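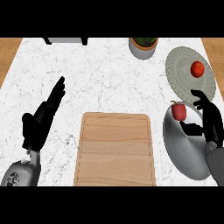 Right, hello everyone, can you hear me at the back? Lovely. I'm Gangadharan Raju and I cast films for a living — mostly small ones, mostly with no money, and I've got until Tuesday's hangover wears off to tell you how we cast Brastov.

(Wait for laugh. If no laugh, carry on.)

So Brastov is a ghost story set on a ferry. We had 3 speaking parts left to fill and 356 tapes came in. I watched every one of them, in my dressing gown, over a very wet November in Irnton.

Tell the story of tape 159 here. The lad forgot his line, swore, laughed, then did the whole scene again in a whisper. I rang the director before he'd finished! He got the part of the deckhand, and he kept the whisper.

Then the Chacko question, as someone always asks. Chacko is the captain, and the script had him at sixty. We cast a woman of thirty-four and changed two lines. That's all it took, two lines.

Play clip now. Lights down, please.

If time: chemistry reads. Do them in person if you possibly can, because on a video call everyone talks over everyone and you end up casting whoever has the best broadband (sorry, but I've done it).

Skip the bit on agents if we're running late. Questions, then the bar.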